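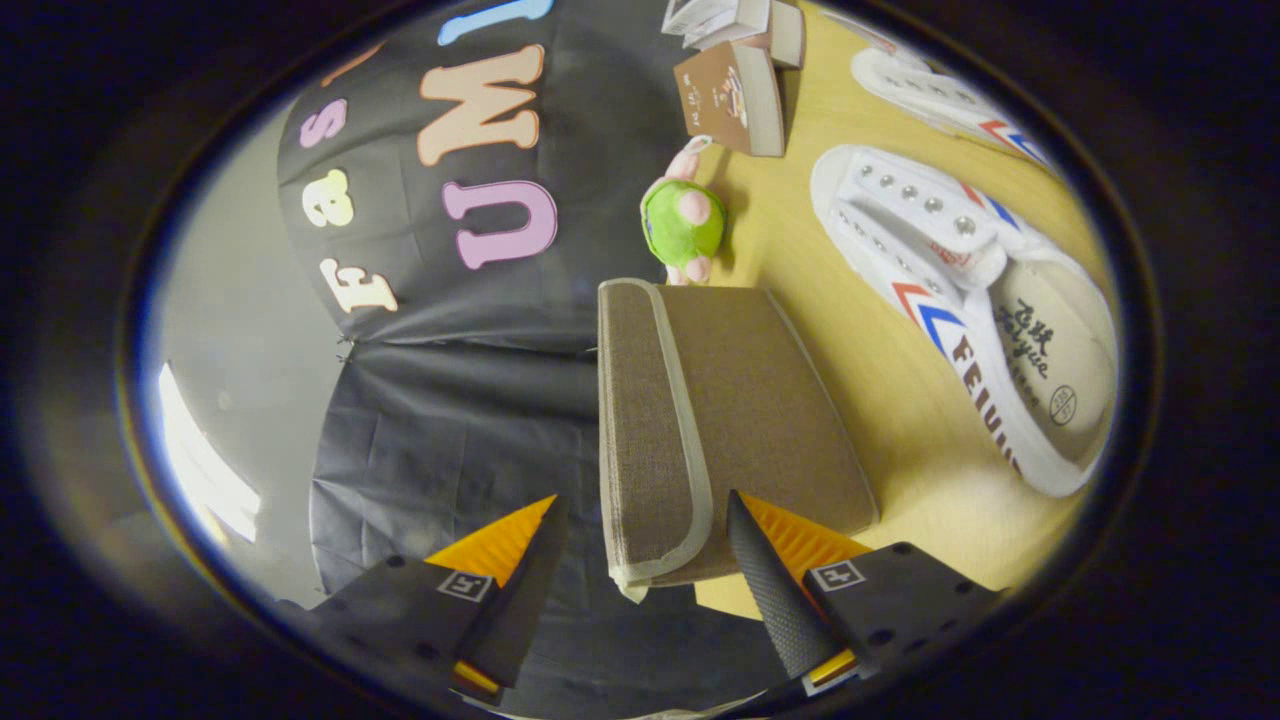
Photo: Udberg Residents' Association

UDBERG RESIDENTS' ASSOCIATION
Minutes of the General Meeting, July 2019

1. Opening
The chair opened the meeting in the lower hall and confirmed that a quorum was present. The agenda was adopted with one change: item 5 was moved ahead of item 4.

2. Minutes of the previous meeting
The minutes of the May meeting were approved with a correction to the item on parking. The words "Nisivbridge side" should read "Vullholm side."

3. Storage in shared rooms
The meeting discussed the use of the shared rooms for household belongings. Fabric storage boxes may be kept on the shelves if they carry an apartment number. Items on the floor or on the work tables are to be taken home at the end of the day. A proposal to charge a yearly shelf fee was put to a vote and rejected.

5. Footpath to Nisivbridge
The board reported that the footpath remains closed below the second bend, where the bank has slipped. Tsang, the contractor, has quoted 740 dollars for a temporary handrail and new gravel. Members asked whether the price included removal of the old posts — the board was not able to confirm this.
Decision: The quote is accepted, provided that removal of the posts is included. Otherwise the matter returns to the board.

4. Laundry hours
Residents of the north building requested that evening hours be extended. Members living above the laundry room objected on account of noise. It was agreed to try the longer hours for two months, with the dryers switched off at the present closing time.
Decision: Trial approved. The board will post the new hours by the mailboxes.

6. Other business
The lock on the bicycle shed is sticking again and will be replaced. A resident asked that the Vullholm bus timetable in the entrance be updated. The board took note.

The meeting was closed by the chair. The date of the next meeting will be announced by letter.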